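Nov 8, 2022

Clilport Regional Council to close Sfeir Road ramp for resurfacing

Drivers who use the Sfeir Road off-ramp will be detoured through Leso while crews resurface 400 metres of pavement and replace the wrong-way signs. The ramp carries 2,351 vehicles on an average weekday.

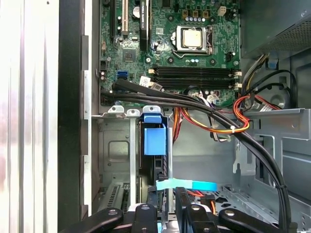 How long will the ramp be closed?
The closure is expected to last 56 hours, weather permitting.

Council's roads manager, Hanan Zoubi, said the work follows a safety review completed in May. "The current signs are hard to read at night, and the turning lane is worn," she said. "Motorists are asked to allow extra travelling time and to obey the posted detour."

Emergency vehicles will keep access through the northern gate at all times.
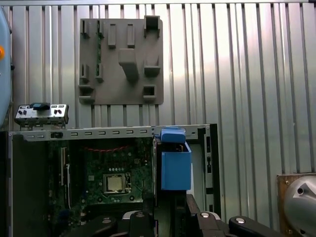
Will buses still stop at Sfeir Road?
Route 63 will use a temporary stop outside the Leso community centre until the ramp reopens.

Residents with concerns about driveway access may contact project engineer Fergus Gillies at the Clilport council office during business hours.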